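テキン事務所 業務移行記録(抄)

一 経緯

トヴィス社テキン事務所において、備品の整理及び受付まわりの片付けを自動化する方針が示されたのは、七月の定例会議の席上であった。対象は机の引き出し、共用棚、受付台の三か所とし、移行期間は10週間と定められた。装置の納入はゾナック社が担当し、作業の手本は所員が自ら示すものとされた。

本記録の筆者は、当時、庶務係に在籍していた。係員は4名である。通達の文面には「配置転換を伴わない」とあり、係員はこれを回覧し、それぞれ押印した。押印欄の一つだけが、月曜の朝まで空いていた。筆者の欄である。

二 手本の作成

手本の作成にあたっては、所員が把持具を手に持ち、日常の動作をそのまま行うことが求められた。引き出しを開け、中の物を取り、所定の位置に置き、引き出しを閉じる。一回の作業は20回の反復をもって一組とし、午前に2組、午後に2組を実施した。

実施要領には「普段どおりに行うこと」と記されていた。しかし、普段どおりとはどのような動作であるか、係の中で見解は一致しなかった。ある者は引き出しを膝で押して閉め、ある者は左手を添えた。筆者は十年来、閉める前に必ず一度、中を見る癖があった。把持具を手にして初めて、そのことを知った。

協議の結果、膝の使用は認めないこととなった。中を見る動作については要領に定めがなく、各自の判断に委ねられた。

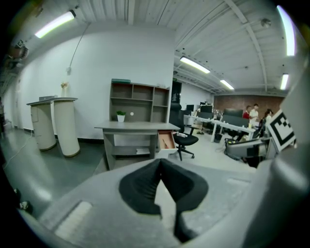 三 所内の変化

作業が始まってしばらくの間、他の係の者は通路を遠回りして席に戻っていた。やがてそれもなくなり、把持具を持つ者の横で、平常どおりに電話を取り、立ち話をするようになった。

変化は、むしろ物の置き方に現れた。鋏は右、付箋は左と定められ、その位置は一覧表となって共有された。従来、糊の予備がどこにあるかを知るのは庶務係のみであり、一日に何度も尋ねられたものである。一覧表の共有以後、その問い合わせは絶えた。業務効率の観点からは成果として報告されている。筆者もその報告書に連署した。

なお、棚の鉢植えへの水やりは自動化の対象に含まれていない。当番表は従前のものを継続して使用している。

四 稼働後

装置の稼働は移行計画のとおりに開始された。初日、係員は全員が席を立って見守った。装置は引き出しを開け、消しゴムを一つ取り出し、机の右手に置いた。続いて引き出しに向き直り、閉める前に、わずかに停止した。

立ち会ったゾナック社の担当者は、これを不要な待機時間とみなし、次回の調整で除去する旨を述べた。係長は筆者の方を見たが、発言はなかった。筆者は、差し支えなければ現状のままとされたい、と申し述べた。理由を問われたので、忘れ物の確認に資するためと答え、その場で議事録に記載された。

調整の要否は、タルカム本社の判断を待つこととなった。回答は本記録の作成時点において届いていない。装置は現在も、引き出しを閉める前に一度止まる。筆者は午後の始業時、自席からその動作を確認し、日報の所定欄に「異状なし」と記入している。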